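Sociologie des objets domestiques
Séance 4 – Le motif, ou comment le décor s'est installé chez nous
Notes de cours, Anjani Hartono

Rappel de la séance 3 : l'uni a longtemps été un luxe. Une étoffe sans motif montre tout, les taches comme les défauts de tissage, et suppose quelqu'un pour la laver. Ceux qui ont rendu un devoir expliquant que l'uni était « plus simple donc moins cher » sont invités à relire leurs notes, s'ils en ont pris.

1. Vocabulaire
Motif : l'unité dessinée. Rapport : la plus petite portion de dessin qui se répète, en largeur et en hauteur. Semis : motifs dispersés sans liaison entre eux. On distingue le semis régulier (en quinconce, par exemple) du semis jeté, qui imite le hasard et demande beaucoup de travail au dessinateur.
Le mot « joli » n'appartient pas à ce vocabulaire. Il figurait 72 fois dans les copies de janvier.

2. Le pois
Un pois suppose un cercle net et un espacement tenu. À la main, c'est pénible ; au rouleau, c'est l'affaire d'une matinée. Le pois se répand donc avec l'impression mécanique, dans la seconde moitié du XIXe siècle, et gagne ensuite l'enfance, la cuisine et les vacances. On notera qu'il n'a jamais vraiment conquis le notariat.

3. Le cœur
Parcours inverse : symbole religieux et courtois, puis carte à jouer, puis carte de vœux, puis torchon. Chaque étape lui retire un peu de gravité. La question à se poser n'est pas de savoir si l'acheteur est amoureux (il voulait sans doute une housse), mais ce que le motif autorise dans une pièce où l'on n'oserait pas accrocher le mot « tendresse ».

4. Étude de cas : l'enquête de Mondville
Corpus : 300 foyers, 1 219 textiles relevés. Les habitants déclarent presque tous préférer l'uni. Les placards disent autre chose. Deux explications en concurrence : le cadeau (on ne choisit pas, on conserve) et le lot (on voulait le bleu, il était vendu avec les canards). La thèse du catalogue Kastitik, qui parle d'un « besoin universel de gaieté », sera discutée en TD avec la bienveillance qu'elle mérite.

Pour la prochaine fois
Choisir chez soi un textile imprimé, repérer le rapport, le mesurer, le dessiner. 400 mots maximum. Les rideaux de la salle 12 ont déjà été faits, plusieurs fois, et toujours faux.
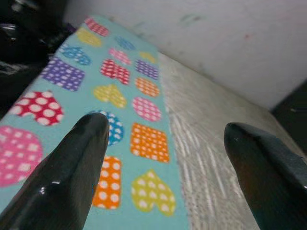 Fig. 1 – Cœurs à pois blancs sur fond bleu clair.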